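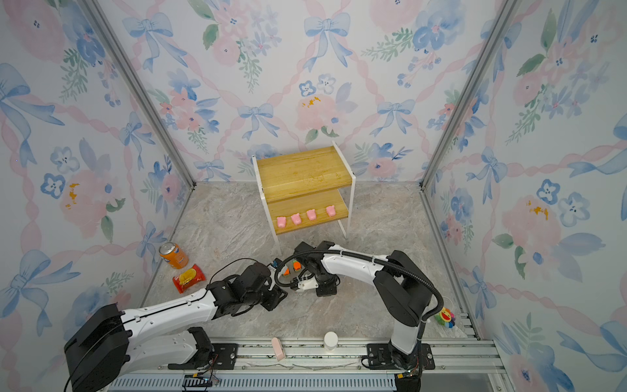 **Sebastian Cozma** wrote: we kept every signed I-9 in paper for years, and the one time somebody asked for them it took an afternoon. Why would I pay to scan that?

---

**paperclip_dana** · 6/20/24

Because it took an afternoon, Sebastian. My afternoons are worth at least a sandwich.

For anyone joining from the other thread: we have 106 employees between Dorusville and Altham, and the question is what to do with the files of people who left. The active ones are already in Renimmont. The leavers are in boxes in Altham, next to the holiday decorations.

---

**Sebastian Cozma**

I have nothing against scanning. I have something against scanning people who quit ten years ago. Check your retention schedule, shred what's past it, and see how big the pile is then. Ours shrank by a lot.

---

**hr_of_one**

+1 to shredding first, but please get the schedule in writing from your lawyer before you feed anything in. My predecessor had a "system." The system was that she remembered. Then she retired to a lake.

Also keep I-9s apart from the regular personnel file, whatever format you land on. Same with medical stuff.

---

**Yalçınkaya**

Disagree with shredding first. Index first. You don't know what is past its date until you've opened the folders, and if you're opening them anyway you may as well have the scanner on.

We did 1,000 folders with 2 temps. Tedious, but we found three pension forms that had been filed under "Misc."

---

**paperclip_dana**

What did you do about staples?

---

**Yalçınkaya**

Cried, mostly. Budget a day for staples.

---

**benefits_bob**

We got a quote from an outside shop with a minimum of 500 folders. If you're under that they still charge you for it. I asked if I could pad it out with takeout menus and the rep did not laugh.

---

**Sebastian Cozma**

Bob, that's my argument exactly. Small pile, small shredder, no quote.

---

**hr_of_one**

Small pile, wrong folder shredded, large lawyer.

---

**paperclip_dana**

OK. I'm asking our lawyer for the schedule, then doing a plain spreadsheet of names and leave dates before anything gets scanned or shredded. The boss wants it finished in July. He has not met the staples.

Does Renimmont let you set a delete date per document, or only per employee? Their help page says both, on different lines.

---

**Yalçınkaya**

Per document, but you have to turn it on under Admin first. It's off by default.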